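**Do you need a drawer organiser subscription?**

A reader in Stutholm wrote to ask what I make of the tidy-home plans that keep turning up in the post. She had been sent three leaflets in a month, all with the same photo of spoons lying in a row. My short reply was "not much". The longer reply follows, and I've tried to be fair.

For those who have been spared it, the idea goes like this. You pay a firm a monthly sum. They send you a box of trays, dividers, tubs and labels, with a booklet saying which room to start on. Next month there is another box and another room. Drilier is the one with the leaflets. Ruchti does a smaller version that you can stop when you like, or so the website says. I signed up to both in June and paid with my own money, as I do for everything in this column.

Drilier's booklet opens with the claim that the average household owns 3000 loose items. I wrote to ask where the figure came from. I was told it was "based on customer insight". I wrote again to ask how many customers, and what counted as loose, and got a voucher. Is a sock loose? Is a pair of socks one item or two? A box of drawing pins would get you a good part of the way to 3000 without any other effort on your part, and I have never felt that drawing pins were what was wrong with my house.

The first box was for the kitchen. The trays are well made, I'll give them that. They don't slide and they wash up fine. They are also sized for a drawer that I don't have, and I suspect most of you don't either. Mine are old and shallow, and the one by the cooker narrows at the back where some earlier owner had a go at it with a plane. The booklet tells you to "measure first, then order", which would be good advice if you had any say in what came in the box. You can swap a tray for another size, but you pay the postage, and the new one comes with next month's delivery, by which time you are meant to be doing the bathroom.
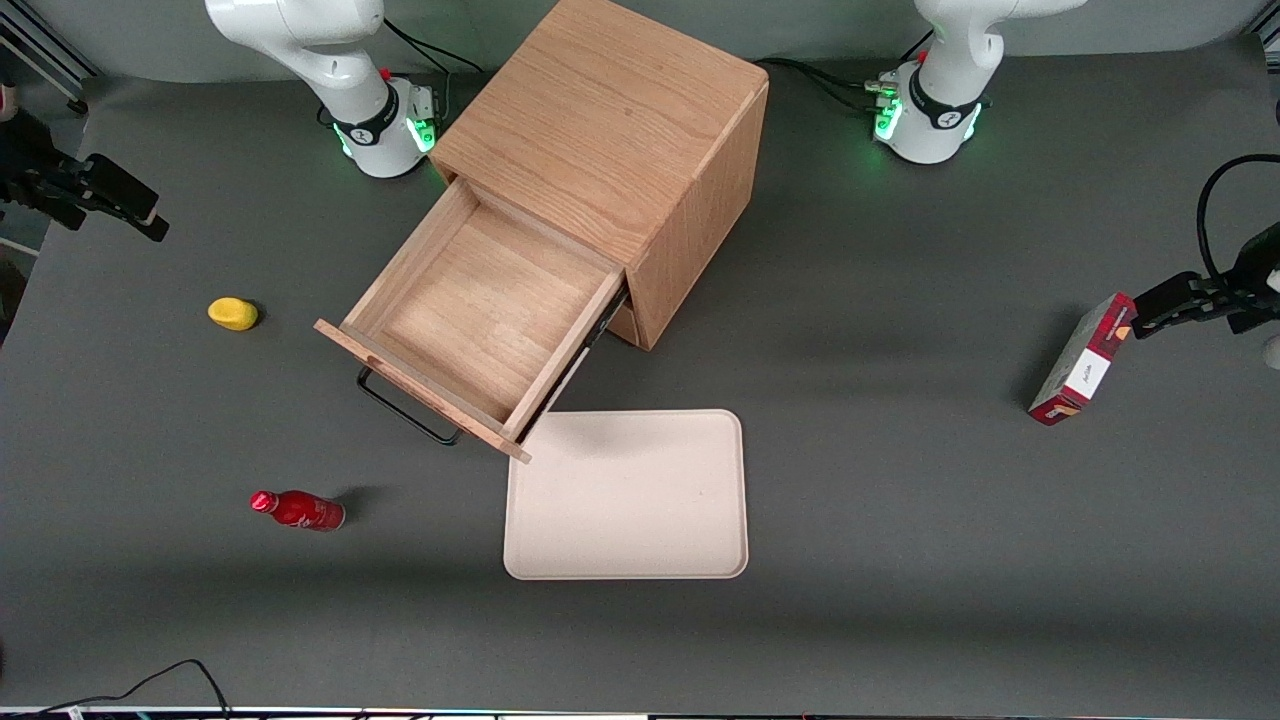 Ruchti sends fewer things and asks for your measurements before it sends any of them. I had one tray that fitted properly and one that was too tall by the thickness of a label. The cost is lower too, though there is a joining fee which you won't see until the last page. I'd sooner have that printed at the top in large type. When I stopped my plan it took two emails and a phone call. I was asked to rate my feelings about leaving on a scale of faces.

I asked Đức Đinh for his view, as he fitted kitchens for years before he took over the hardware shop on the corner. He doesn't sell trays and has no plans to. His view is that people buy dividers when what they want is to throw things away, and that the second job is free but less fun. He also thinks that labels in a family kitchen last until the first person puts the scissors back in the wrong place. In our house that took an afternoon.

I'm wary of that line as well, to be fair to the box people. "Just throw it out" is easy to say if you have the money to buy another one later. My mother kept every jar and every bit of string and she was right to, because she used them. Plenty of the tidy-home talk treats owning a spare anything as a kind of illness. The Drilier booklet has a page on "letting go" which tells you to thank each object before it leaves. I did try this with a potato ricer – I felt silly, and then I kept the ricer.

What about the promised time saved? Drilier says its members get back 498 minutes a year. That's a wonderfully exact number and I can't find anything behind it. Suppose it's true. Over a year it's less than a minute and a half a day, and I spent far more than that breaking down cardboard and standing in the queue to send trays back. The booklet doesn't take any of that off the total.

There is a third firm, Brosetti, which will send a person round to do it for you. I haven't tried it. The starting price is 2000 for what they call a whole-home reset, and I'm not prepared to spend that so I can tell you it was dear. If any reader has used them, please write in and say whether the place stayed tidy past the first few weeks. I'd like to hear from someone who wasn't given a discount for a review. The ones I found online all seemed to have been written in the same cheerful week.

If you do want trays, measure the inside of the drawer at the front and at the back, and the height with the drawer shut. Write it on a bit of card and take it to any shop that sells them singly. Buy one. See if you still like it after a month. Shoebox lids cut down with kitchen scissors do nearly as well in a bedroom drawer, and ours have lasted longer than I expected.

As for the reader in Stutholm, she says she has put the leaflets in a drawer while she thinks it over.

*Next time: heated clothes airers, and whether the cover makes any difference. Send me your electricity readings if you've kept them, with the make and how long you leave it on.*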